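We use cookies to improve your visit. Accept

2022-05-13

Geddes open day – what a lovely afternoon! I went for the pottery and stayed for a tall white post on a rounded base.

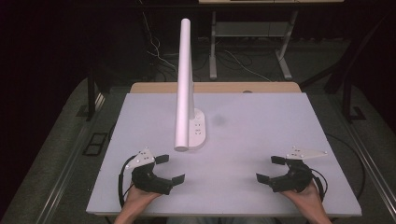 2 min read

Smooth all the way up to its rounded top, and so simple! I'd happily have it at home. The benches next door, by Prevard, drew the crowd, but I kept drifting back.
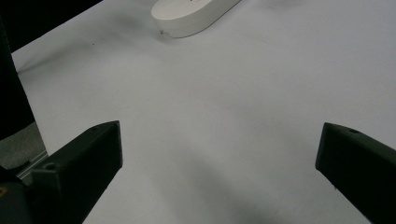
The tabletops

Pale, matt and softly shaded – I loved them. A few tiny specks, nothing more.

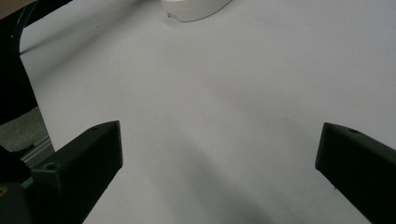

Getting there

Parking is free. They open again in July.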